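Unit 4: Sampling Bulk Materials
Handout for MT 210, Materials Handling and Quality

Read before the December lab session. Section numbers follow the lecture slides.

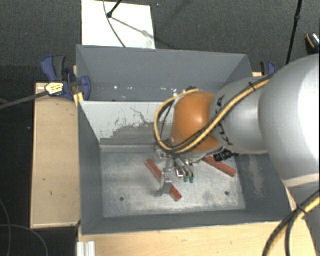 4.1 Terms

A lot is the quantity of material about which a decision will be made. An increment is the material taken in one operation of the sampling tool. Increments are combined to give a gross sample, and the gross sample is reduced to a laboratory sample. The test portion is what goes into the instrument.

These words are often mixed up in plant records. "Sample" on a shift sheet may mean any of the last four. When you read a record, establish which one was weighed.

4.2 Sources of error

Total error in a reported result is the sum of sampling error, preparation error and analytical error. The variances add, provided the errors are independent:

s²(total) = s²(sampling) + s²(preparation) + s²(analysis)

In most bulk work the first term is the largest. Buying a better instrument reduces only the third.

Sampling error has two main parts. Fundamental error comes from differences between individual particles and remains even when the lot is perfectly mixed. It falls as the sample mass rises and as the particle size drops. Segregation error comes from the way particles are arranged in the lot. Fines collect under the point of discharge and coarse pieces roll to the walls -- a scoop from the top of a heap will therefore be biased in a direction that depends on how the heap was formed.

4.3 Correct sampling

A sampling method is correct if every particle in the lot has the same chance of ending up in the sample. Two consequences follow.

(a) Material at the bottom and in the corners of a container must be reachable by the tool. A short scoop fails this test in any deep container.
(b) The opening of the tool must be at least three times the diameter of the largest particle.

Where possible, sample a moving stream and take the full cross section of it. A stopped belt cut is the reference method.

4.4 Number of increments

Let s be the standard deviation between increments and E the largest acceptable error at 95 percent confidence. Then

n = (2s / E)²

rounded up to the next whole number. The formula assumes that increments are equal in mass and independent. If s is not known, estimate it from a pilot set, and do not carry an old value over to a new supplier.

Worked case. The Prikotley exercise uses a lot of 2,000 kg of crushed feldspar. The pilot set gives s = 0.56 percent moisture, and E is set at 0.30 percent.

n = (1.12 / 0.30)² = 13.94, so n = 14

At 100 g per increment the gross sample is 1,400 g. Check this against the minimum mass for the top particle size (Table 4-2) before going on. If it is too small, increase the increment mass and leave n alone.

4.5 Reduction

Use a riffle splitter or a rotary divider. Cone and quarter is allowed only when neither is available, and the report must say so. Feed the splitter across its full width at a steady rate. Clean the chutes between lots -- brush first, then compressed air.

Do not "adjust" a split by adding or removing a spoonful to reach a round weight. Record the mass obtained.

4.6 Problems

1. Repeat the worked case with E = 0.20 percent. Compare the gross sample mass with the earlier one.
2. The Riihimäki data set lists paired results from duplicate gross samples. Estimate the combined variance of sampling, preparation and analysis.
3. A lot of 1,000 kg replaces the lot in 4.4, with s and E unchanged. State whether n changes and explain your answer.

Reading: Salinas and Hirvonen, course notes, chapter 3. Graciela Salinas will take questions on problem 2 during the lab.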